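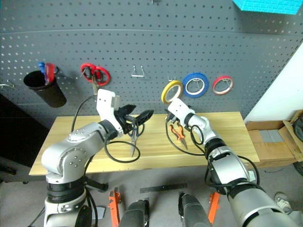 Parede de ferramentas, com tesouras e fitas à mão.

Cavlow 40 — gravadora e cortadora a laser de bancada

A Vititz apresenta a Cavlow 40 como máquina que «corta tudo à primeira». Vendemo-la, mas convém baixar as expectativas. O tubo é de 40 W, a mesa de favo é amovível e a lente vem montada de fábrica. Em contraplacado fino de choupo corta bem numa passagem. No acrílico mais grosso contem com duas, e com bordos que pedem lixa.

A marca anuncia 4000 horas de vida para o tubo. Não temos maneira de o confirmar — a unidade da loja ainda só leva 200, e já foi preciso realinhar o segundo espelho.

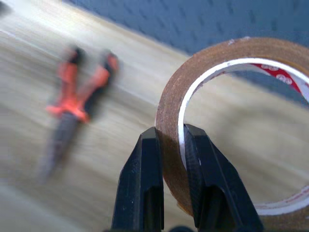
Rolo de fita de embalar castanha.

O software, Sarnadora, é o ponto fraco. Importa SVG sem queixas, perde camadas em DXF e insiste em pedir conta online. A Rhea Pascual, da nossa assistência, usa uma versão antiga e recomenda que não se actualize antes de um trabalho com prazo.

Quanto à focagem automática, medimos sempre com o calço. A mesa empena, pouco, mas o suficiente para um canto ficar por cortar, e o sensor só lê o centro.
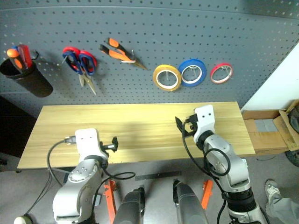 O filtro Boonchu vende-se à parte e custa 86 €. O fabricante chama-lhe opcional; num espaço fechado, não vemos como. Garantia de um ano, tubo excluído. Próxima remessa em junho, se o fornecedor cumprir.

Partilhar (7) · 3 comentários
Este site utiliza cookies. Aceitar | Gerir preferências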